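El bizcocho de los 212 grados

Llevaba tres horas en la cocina cuando el horno empezó a oler a mueble viejo, y les juro que hasta ese momento yo iba ganando.

Pero empiezo por la libreta. La libreta de mi tía es de esas con tapas de hule, verde botella, y llegó a mi casa dentro de una caja con servilletas bordadas y un molde de corona abollado por un lado. En la página del medio está el bizcocho de limón. El bizcocho, con artículo. El que ella sacaba en todos los cumpleaños y que mis primas y yo nos comíamos con los dedos, de pie, antes de que alguien encontrara los platos. La receta ocupa seis renglones y no dice casi nada. Harina, «la que pida». Huevos, «los que haya». Y al final, subrayado con tanta fuerza que el bolígrafo pasó a la hoja siguiente: horno a 212.

Doscientos doce. ¿Quién hornea algo a 212? Mi horno va de diez en diez, y tengo que poner la ruedita entre el 210 y el 220 y confiar en mi pulso. Yo lo hice muy seria, con las gafas puestas, como si estuviera abriendo una caja fuerte.

El primer bizcocho salió negro por fuera y crudo por dentro. Muy crudo, de los que tiemblan cuando cierras la puerta. Mi marido lo miró desde el pasillo, preguntó si había que llamar a alguien y se volvió a la sala con el periódico. Lo tiré a la basura, lavé el molde y me dije que la culpa era de la harina.

Aquí tengo que explicar que en Merkville hay dos clases de personas: las que compran harina Pruvton y las que compran la suelta de la tienda Farina, que te la pesan en una bolsa de papel y te la cierran con un doblez. Mi tía era de Farina a muerte. Decía que la Pruvton sabía a cartón, y lo decía en voz alta, en la cola de la caja, delante de señoras con dos paquetes de Pruvton en la mano. Yo he sido de Pruvton toda mi vida adulta, a escondidas, porque la venden abajo de mi casa y porque soy perezosa. Así que aquella tarde de septiembre me quité el delantal, agarré el monedero y me fui a Farina a pedir perdón.

Me gusta esa tienda, aunque me dé vergüenza ir tan poco. Entras por harina y acabas dando vueltas entre la fruta, calculando si te da la vida para hacer mermelada (no te da, nunca te da). Casi compro una pitahaya solo por lo bonita que era. La tuve en la mano un buen rato, pensando qué habría dicho mi tía de una fruta que parece disfrazada, y la volví a dejar.

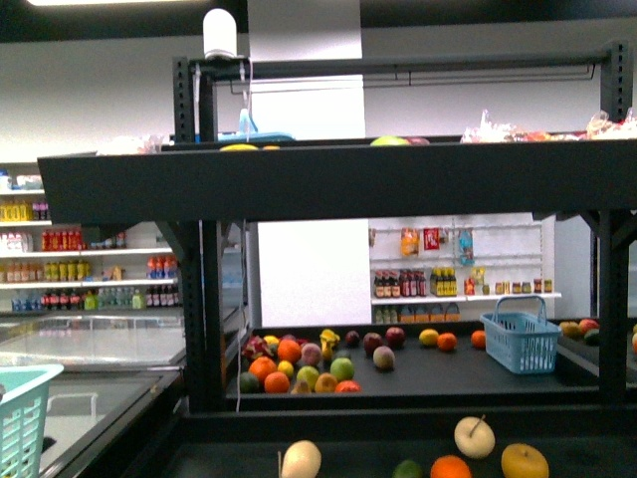 Fruta en los estantes, con una pitahaya rosa y verde a la izquierda.

La señora del mostrador me pesó un kilo sin preguntar. Luego sí preguntó, que para eso es de Merkville.

—¿Bizcocho?

—Bizcocho de limón — le dije —. El de mi tía.

Le dije quién era mi tía y se le cambió la cara. Se limpió las manos en el delantal, miró a los lados y bajó la voz, como si la Pruvton tuviera espías detrás de los garbanzos.

—Ella se llevaba siempre 20 gramos de más. Me hacía abrir la bolsa otra vez. «Por si acaso», decía. Qué guerra daba.

Veinte gramos por si acaso. Salí de allí abrazada a la bolsa, convencidísima de que acababan de entregarme el secreto de la familia. Subí la cuesta casi corriendo, y eso que yo no corro ni para el autobús.

El segundo bizcocho llevaba harina de Farina, 20 gramos de propina y la ralladura de dos limones enteros, porque me vine arriba. Forré el molde con papel, puse la ruedita en el 212 imaginario y me senté en el taburete delante del cristal. Subió. ¡Subió precioso! A los quince minutos tenía una cúpula dorada que parecía un sombrero. Llamé a mi marido para que la viera. A los veinte empezó a oler a mueble viejo y a los veinticinco el sombrero se hundió con una especie de suspiro. Lo oí. Mi marido dice que los bizcochos no suspiran. Él no estaba sentado en el taburete.

Ahí fue cuando llamé a mi madre.

Mi madre y mi tía se pasaron media vida sin hablarse por un mantel. El mantel era de la casa Linen, con su etiqueta cosida y todo, y había sido de mi abuela, y cada una sostenía que la abuela se lo había prometido a ella. Al final se lo quedó mi tía y mi madre no volvió a probar el bizcocho. Se ponía un trozo en el plato, por educación, y lo paseaba con el tenedor. Así que no es la persona ideal para consultarle la receta, pero era la única que me quedaba.

—¿A cuánto dices que lo tienes? — me preguntó.

—A 212. Lo pone en la libreta. Subrayado.

Hubo un silencio largo. Después oí un ruido raro, como de tos, y pensé que se estaba atragantando. Se estaba riendo. Mi madre, que cuando habla de su hermana pone voz de notario, se reía tanto que tuvo que apoyar el teléfono en algún sitio, porque la oía lejos.

—El 212 era el autobús — dijo cuando pudo —. Metía el bizcocho cuando pasaba por debajo de la ventana el 212 de las cinco y lo sacaba cuando volvía a pasar. ¡Pero si en aquel horno no se leía ni un número! Lo había borrado tu abuela con estropajo.

Me quedé mirando la libreta. «Horno a 212.» A la vuelta de la página, donde había quedado marcado el subrayado, vi que ponía «flojito», con una letra pequeñísima y torcida. Flojito. Tres horas de mi vida y un kilo de limones.

—¿Y cuánto tardaba el autobús en volver? — pregunté.

—Pues depende de quién condujera, hija.

Lo hicimos juntas por teléfono, con el altavoz puesto y el aparato apoyado en el azucarero. Mi madre se acordaba de todo. Para no haberlo probado en media vida, se sabía hasta el gesto con el que se echaba el aceite, en hilo, parando a mitad para batir. Me riñó por tamizar deprisa. Me riñó por los limones. Me preguntó qué harina tenía y, cuando le dije que de Farina, contestó «menos mal» con un tono que era exactamente el de mi tía en la cola de la caja, y yo me mordí la lengua.

El 212 ya no pasa por mi calle, y por la de mi tía tampoco. Pusimos el horno a 170 y mi madre dijo que ella me avisaba. No miró ningún reloj, o al menos no lo reconoció. Estuvimos hablando de la vecina, de unas cortinas, del dentista, y de pronto, en mitad de una frase sobre el dentista, dijo:

—Ahora.

Lo saqué. Estaba un poco inclinado por culpa de la abolladura del molde, igual que los de ella, que siempre se servían con el lado bajo hacia la pared. Pinché con un palillo y salió limpio. Se lo conté a mi madre y no contestó enseguida.

—¿Huele? — preguntó al final.

—Huele mucho.

—Pues no lo cortes caliente, que se desmiga.

Lo corté caliente, claro. Me comí el primer trozo de pie, con los dedos, y mi marido apareció sin periódico y se comió el segundo. Cuando iba a por el tercero sonó el timbre. Era mi madre, con el abrigo encima de la bata y las zapatillas de casa, que vive a más de 20 calles y no sé todavía cómo llegó tan rápido. Traía una bolsa de plástico doblada bajo el brazo.

—Vengo por la mitad — dijo —. Y dime una cosa, en esa caja de las servilletas, ¿no vendría por casualidad un mantel?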